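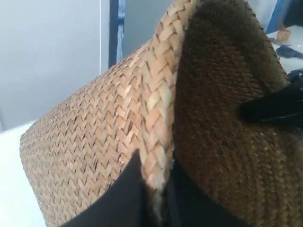
How do I get a musty smell out of a straw bag?
I bought a secondhand one in December and it still smells like somebody's basement. I've had it by an open window for weeks. Is there anything I can do without wrecking the straw?

Lizelle Oosthuizen
27 February 2020
Baking soda and patience! Pour a good half cup into an old cotton sock, knot it, drop it inside and tie the whole bag up in a pillowcase. Leave it three days, shake it out, and do it again with fresh soda. I love secondhand bags and this has rescued nearly 100 of them for me (my closet is a disgrace). If it has a fabric lining, pull that out and dab it with one part white vinegar to two parts water – a damp cloth, never a soaking one – then let it dry fully before you tuck it back in. Keep it out of strong sun too, straw gets brittle so fast.

Ximena Zepeda
Seconding the soda! Coffee grounds work as well but they have to be bone dry or you'll get stains, ask me how I know. I crumple plain newspaper inside mine between uses and it keeps its shape beautifully. Change the paper every week or so.

Modise
febreze

Iltlow
Check for mold first. If you see fuzzy spots take it outside and brush them off with an old toothbrush, mask on. Then do what Lizelle said.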